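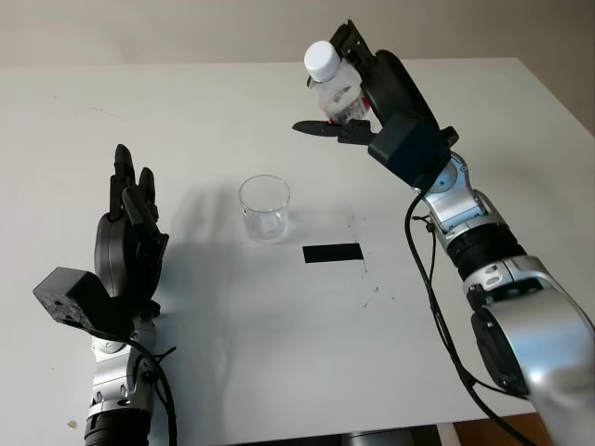

Notebook, Zarnell evaluation kit, entry 2
December, started 9:40

Kit under review: Zarnell two-arm bench package, on loan. Written by Si-woo Yeon. Mi-kyung Ham will read this before we answer the seller, so I try to write it in full sentences and not only in my own short words.

State of the bench this morning. Left arm has the multi-fingered hand, right arm has the two-fingered gripper. I did not change the tools from yesterday. The Poritz software opened without the license message this time. I don't know why it was there yesterday, I only restarted the computer. If it comes back I will write down the exact text.

The work for today is the bottle and the beaker. It is the task we said we would use to judge the kit: right arm takes the plastic bottle, brings it over the small glass beaker, tilts, comes back upright, puts the bottle down. The left hand does not take part yet. I keep it parked with the fingers pointing up. Mi-kyung asked if it can be parked lower. Yes, but then the forearm comes closer to the beaker when I move it by hand, and I prefer the glass in one piece.

All runs are dry. Bottle empty, beaker empty, cap on. Water comes only after we trust the tilt.

Black strip on the table is the reference mark. Beaker goes behind the strip, a little to the left. Please do not move the strip. If you clean the table, clean next to it. The surface has crumbs and small dark specks on the right side again and I left them for now, but before the camera test somebody should wipe, and it can be me.

10:15
First grip. Default force from the package is 160 in their units. The manual does not say what the unit is. I looked in three chapters and in the index. At 160 the gripper closed on the bottle and the plastic made a loud noise, and after it the body had new folds. The grip did hold. It held also when I pushed the cap lightly with one finger from the side.

With lower force the bottle turned slowly between the fingers when the arm accelerated. So the default is perhaps not wrong for a heavy bottle, but for an empty thin one it is too much. I would like a value in between and a slower start of the movement. Both can be set, but in two different windows, and the second window does not show what is set in the first. This goes on the list for the seller.

10:50
Tilt. The arm lifts the bottle high, a bit behind the beaker and to the right, and then waits. The waiting is in their sample program. I wanted to remove it but the whole block is locked, and I can only copy the block and edit the copy. Did this. The copy is saved as pour_dry_b. Original is not touched.

In pour_dry_b the bottle is already a little tilted to the left while the arm carries it. I think the tool frame was taught with a small angle error. For a closed bottle no problem. For an open and full bottle it is a problem, we will pour on the table before we arrive. I need to teach the tool frame again with the pointed pin. Mi-kyung, do you have the pin? It was in the Prantl drawer and now in the drawer is only the long hex key.

11:30
Found the pin. It was in my coat.

Taught the tool frame new, four points. The reported error became smaller but the software gives it as a colored bar and not as a number. Green is good, they write. I would pay extra for a number.

After the new frame I ran the copy again. By eye the bottle stands straighter on the way. I say by eye because I did not put the level on it. To do in the afternoon.

Cables. I want to write this separately because I think it is the weakest point of the kit. The black cables from the gripper housing hang in loops next to the wrist and go down the arm. They are long enough for all positions, this is good. But with full wrist rotation the loop can come under the ring and be pulled. It happened one time at slow speed and I stopped with the button. No damage that I can find. The left side has also a loop, from the wrist down, and it is smaller, but the same remark is true. I tied nothing, because the loan paper says we may not fix anything to the arms without asking. I asked by mail at 11:45.

Until the answer comes: wrist rotation on the right arm stays limited in the software. Do not remove this limit to try something quickly.

13:20
Answer from Zarnell, fast. We may use soft straps, no cable ties, and nothing on the joint rings. They have a strap set, article number 2811, which is not in the package and must be ordered. I find it a pity that it is extra. In the offer the price is given for "complete bench package, ready for use". Mi-kyung, please look if you read this sentence in the same way as I do.

Also I asked again about the service plan. There are two levels. The lower one has remote help only, the higher one includes one visit and the exchange of the gripper fingers. The fingers are the part that we will wear out first, so I would compare with buying the fingers alone. They will send the price list of the single parts.

14:05
Level test. Put the small level on the cap and held it there with one hand, arm stopped, emergency button in the other hand. Bubble is still a little to one side. Better than this morning but not centered. I suspect now the grip and not the frame: one finger goes up along the back of the bottle and the other one comes from the right, and when they clamp near the bottom the thin body gives way and the upper part leans. So next try is to hold the bottle higher. This needs a new approach path. I will write it tomorrow when my head is fresh.

14:40
Saved everything to the shared folder, job 486. Inside are the original sample, my copy, the new tool frame and the log. The log is long because I forgot to switch off the joint temperatures.

What I think until now, for the answer to the seller. The arms themselves are quiet and they stop well. I am content with the hardware except for the cables. The software is the part that costs me time: two windows for one movement, locked blocks, bars without numbers. The Ivonska package we had on the bench before was uglier but I could read every value. I would not decide before we did the pour with water and at least one task where the left hand holds the glass.

Open points
Grip higher on the bottle, new path (Si-woo)
Level test again after this
Ask what the unit of grip force is
Order 2811 or ask if they include it (Mi-kyung)
Price list for single fingers, waiting
Wipe the table, not the strip
Pin goes back in the Prantl drawer, I put it there at 15:00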